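Procurement Support – Request 1793
Category: Equipment planning, two-arm handling cell
Raised by: Laundry Services, Makori site
Status: Open, awaiting revised quotation

Summary of request
The site asks whether the replacement gripper fingers quoted by Gison may be charged to the current equipment budget, or whether they must be held over to the next planning round. The quotation stands at 735 pounds per pair, with a delivery period of 90 days.

Entry 1, Laundry Services
The existing fingers are still in service, but the ridged inner surface gathers lint during clip work. Cleaning has been added to the daily routine. The site wishes to order two pairs before January.

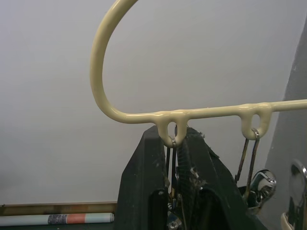 The quotation does not state whether fixing bolts are included. Gison has been asked to confirm this in writing. The site also requests a price for smooth-faced pads, which Silico supplies separately and which may be fitted without a full change of fingers.

Entry 2, Procurement Support
Please note that items above 500 pounds require a second quotation. Kultine has been approached and has offered a comparable part, subject to a check of the mounting pattern. The site is asked to supply the mounting drawing for both arms.
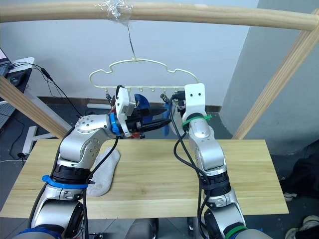

Drawing received. Kultine confirms that its part fits the left arm and is reviewing the right. Carriage is charged at 107 pounds per order, so both pairs should be placed on one order if this supplier is chosen.

Entry 3, Laundry Services
A further item is raised under the same request – the hanging rail. 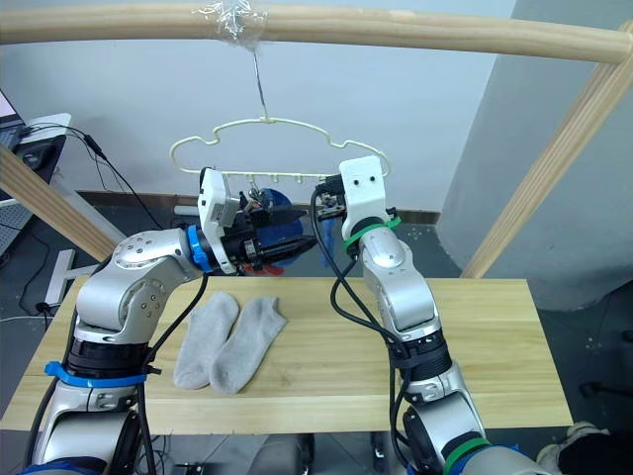

The plan for next year allows for a fixed metal rail with a proper hanger mount, to be bought together with the fingers. At present the hanger hook is held to a wooden rod with clear tape, and the site does not regard this as suitable for longer runs. A price for the rail has not yet been obtained.

Entry 4, Procurement Support
The rail should be entered as a separate line. The fingers may be charged to the current budget once both quotations are on file. The request remains open until Kultine replies on the right arm.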